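Pre-purchase inspection checklist, tabletop arm cell
Site: Barasa workshop, bench 2
Filled in by: Stella Mfinanga
Date: Nov 9, 2025

Brian asked me to do this before we commit next year's money to a second arm, so I'm going line by line and adding my two cents wherever I have them (sorry, Brian, that's most of them).

1. Bench surface clear of anything we don't need
OK. Pen cup, markers, eraser, that's the kit for the desk tidy job. I'd like a second tabletop in the budget, same light wood, so both arms can run the same job side by side.

2. Cable routing on the arm
Needs a look. The black cable swings out in a wide loop to the right of the arm before it comes back in at the black band. I'd love a proper cable sleeve on the new one! Trallik quoted us 30 dollars per sleeve and I think we should get two.

3. Gripper suited to the items
OK for pens. It has a pen between its jaws with the green eraser lying right beside it, so clearance matters a lot here. If we order the Dredness gripper, I want the narrow fingers. They cost extra, yes, and I'd still pay it.

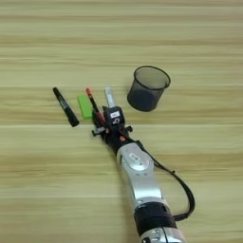 4. Emergency stop within reach of a seated person
OK on bench 2. For bench 3 we'd need a new stop button plus the wiring, which Ledetti priced at 315 dollars. Please don't let anyone trim this line, I'll come find you.

5. Work items safe to handle
OK. Caps on, nothing sharp, nothing heavy. Replacement markers and erasers come out of the supplies budget and not this one (we had that argument in June and I won!).

6. Spacing of items before a run
Comment only. The black marker, the green eraser and the red-and-black marker sit really close to each other, just a little strip of wood on either side of the eraser. The mesh cup is well off to the right.

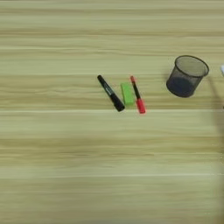
I'd plan for a printed mat with the start spots marked on it, one per bench. The print shop wants 141 dollars for the pair, and it would save me so much fussing with a ruler.

7. Spare parts on the shelf
Not OK. We have one set of finger pads and that's it. I'm asking for 600 dollars to cover pads, fasteners and a spare cable for each arm.

8. Training for new operators
Open. Brian, is this your budget or mine?

Still to do: get the Dredness lead time in writing, measure bench 3, and recheck item 2 once the sleeves are on.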